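Support > Koltora Household > Kitchen tasks > Ticket 80

Status: open
Product: Koltora task model, rice cooker set
Site: Stonby

What we want: the machine opens the cooker, lifts the inner pot out, puts it back and closes the lid. A person does it without thinking. Our arm fails at putting the pot back. In April it could not open the lid either, so there is progress.

Log

1. Checked the lid. In our last 11 tries the arm opened it every time. I consider this part solved, at least for this cooker.
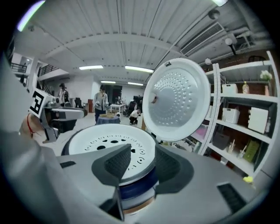

Lid open, from the gripper camera.

2. Checked the pot. The arm takes it by the rim and lifts it well, but it goes back tilted in 3 tries of 11. When it is tilted, the lid does not close and the arm keeps pushing. I stopped it by hand each time.

3. Compared with the demonstrations. The person works with two grippers, one on each side of the pot, and the pot stands on the table in front of the cooker.

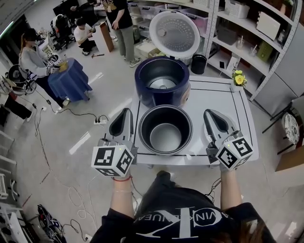
I think our trouble comes from the last few centimetres. A person feels that the pot sits wrong and turns it a little. The arm does not know this movement, and I did not find it in many of the demonstrations. Amow support asked if a slower speed would help. I tried it, and the result was the same.

4. Looked at the close views to see if the model can tell the opening from the pot when both are dark.

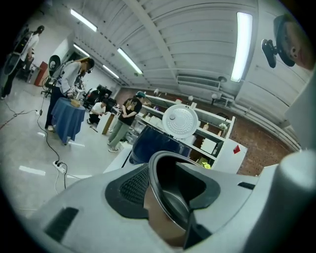 5. Asked Honkanen for more demonstrations where the pot goes in wrong first and is then corrected. Waiting for the answer.

My opinion for now: it can help in a kitchen if somebody stays near. I would not leave it alone with the cooker.

Last update: Wednesday, December 31, 2025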